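Where Students Sit and Why: Table Use in the Grostmont Library Reading Room

Final report, Research Methods in Design

Introduction

The reading room on the second floor of the Grostmont library was refurnished two years ago. The old study carrels were taken out and replaced with long shared tables. Since then the library has received complaints that the room feels full when it is not. Students report walking in, seeing no place to sit, and leaving again, while the gate counter says the room is well under its limit.

This project looked at how the tables are used during a normal part of the semester. The main question was whether the room runs out of seats or whether the seats that are free are ones people do not want. A second question was what the library could change without buying new furniture.

Background

Most of what has been written on seating in libraries agrees on a few points. People who come alone pick a seat at the end of a table before a seat in the middle. They leave at least one empty chair between themselves and a stranger when they can. They spread their things over more surface than they need, and they do it more as the room gets quieter. Window seats and seats near power outlets fill first.

Less has been written about shared tables that are pushed together into long runs, the arrangement used in our reading room. The closest comparison we found was a student paper from the Bermúdez campus, where the tables had been joined in the same way. The authors there found that the middle seats of a long run were used only in exam weeks. They did not look at table size, and their room had no outlets in the floor.

The room

The reading room has two kinds of tables. The older kind is the Vutberg, a four-seat table that was kept from the previous layout. The newer kind is the Zevulov, which seats six and is usually placed end to end with another of the same kind. Chairs are the same at all tables. The Vutberg tables stand separately along the north wall. The Zevulov tables make up the long runs in the center of the room.

There are floor outlets under the center runs and wall outlets along the north side. The windows are on the south side, and no table is directly against them.

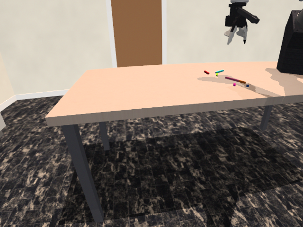

Before starting we expected the outlets to matter most. Laptop batteries were the reason the library gave for choosing the new layout, and the outlets took up a large part of the renovation budget. We also expected the window side to be popular in the afternoon.

Method

We used two methods: seat mapping and a short survey.

For the seat mapping we printed a floor plan of the room with every chair marked. One of us walked the room at 10 a.m., 2 p.m. and 7 p.m. and marked each chair as occupied, held (a bag, coat or books but no person) or free. We also marked whether the surface in front of a free chair was clear or covered by someone else's things. A walk took less than ten minutes. We did this through most of October and ended with 61 usable maps. A few were thrown out, mostly from the first days when we had not yet agreed on what counted as held. In the end we decided that a coat on the back of a chair with nothing on the table did not count.

For the survey we left 200 paper forms at the room entrance and at the service desk. The form had 5 questions and fit on half a sheet. We got 141 back. The questions asked whether the person came alone, what they looked for in a seat, whether they had ever left the room without sitting down, whether they would ask a stranger to move a bag, and whether they had anything to add.

Results

The room was never full during any of our walks. Even on the busiest maps there were free chairs in the center runs. What changed over the day was how many of those free chairs had a clear surface in front of them. In the morning nearly all did. By the 2 p.m. walk many free chairs faced a surface that was partly covered with a neighbor's notebooks, food or charger cables. The 7 p.m. maps looked much like the 2 p.m. ones but with fewer people.

The Vutberg tables filled first at all three times of day. A single person sitting at one was often enough to keep others away - on many maps a four-seat table held one student and three empty chairs for as long as there were free table ends elsewhere. At the Zevulov runs, the outer ends filled next, and the chairs on either side of the join between two tables filled last. Students seem to treat the join as the middle of one long table, even though it is the end of two.

The outlets made less difference than we expected. Chairs beside a floor outlet were used slightly more in the evening, but not in the morning. Several survey comments said the floor outlets were hard to reach without crawling, and one said the covers stick.

In the survey, most people who came alone wrote that they looked for "space" or "room" before anything else. Quiet was the next most common answer. A majority had left the room at least once without sitting. Few said they would ask a stranger to move a bag. The open comments were mostly about temperature, which we did not study.

Discussion

The results suggest that the room has enough chairs for normal weeks. The shortage is of table surface that looks available from the doorway. A student who scans the room sees belongings on the tables and reads the seats behind them as taken.

Joining the tables probably makes this worse. A single six-seat table has two ends. When two are joined, the pair loses two of the four ends, and these are the places people prefer. Pulling the runs apart by the width of a walkway would give the ends back. We measured the center of the room and there is enough space to do this for all but one of the runs. That run stands over an outlet box and would have to stay where it is.

There are limits to what we can claim. We mapped one month and no exam weeks. People who fill out a form at the door may not be the same people who turn around and leave. Marking a surface as clear or covered was a judgment call, and two of us compared maps only at the start.

Recommendations

Separate the center runs for a trial period and repeat the mapping at the same three times of day.

Put hooks or a low shelf at the table ends so that bags and coats can come off the chairs.

Ask facilities to look at the floor outlet covers.

Keep the Vutberg tables along the north wall, but consider signs marking two of them for groups.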